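Makers & Markets | Filed under: Getting Started, Social Enterprise, Supplier Stories

Search this site Enter keywords Go

How to Write a First Purchase Order for a Small Artisan Workshop

Aug 19, 2020
By Sheyla Sotelo

If you have found a group of weavers or stitchers whose work you love, and you have all had tea and admired each other's samples, sooner or later somebody has to write an order down. I put mine off for weeks! My first one, to a basket workshop in Virnard, was a cheerful email with no delivery date in it, and we both paid for that.

Start with the size of the order. Ask the workshop what they can finish in a month without anyone sewing at midnight, and then order less than that. Our first proper order with the Virnard women was 279 baskets in one shape and two colors, and I still think it was a good size for people who were learning our measurements while we were learning their calendar (planting season, school fees, the lot).

Next, write the description of the product. Give the measurements, the fiber, the dye and how much wobble you'll accept from one piece to the next. Attach a sample that both sides have signed with a marker, and keep its twin in your own office.

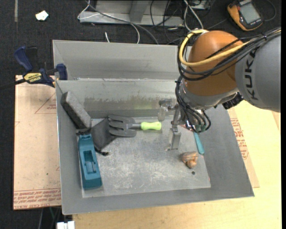
Pricing deserves a whole afternoon, so please don't squeeze it in at the end of a call. Sit down with the workshop lead and work out the hours per piece, the materials, the transport to the depot, and something for the roof and the lights. Put in a line for wear and tear as well, even if the tools are only needles and scissors. When Rocío Cáceres went through our sheet with me, she found we had left out thread entirely.

Then agree on the deposit. We pay half when the order is signed, and the rest within 29 days of delivery. Write down which bank or mobile account the money goes to, and who is allowed to change it.

Last comes the delivery date, and with it what happens if the date slips. Ours says the workshop calls us as soon as they know, and we move the date once with no penalty. Read the whole page aloud together, in both languages if you have two, and sign two copies.

Related posts
Visiting a Workshop for the First Time
Wim De Haan on Paying Deposits Abroad
Packing Baskets So They Arrive Round
What We Learned in March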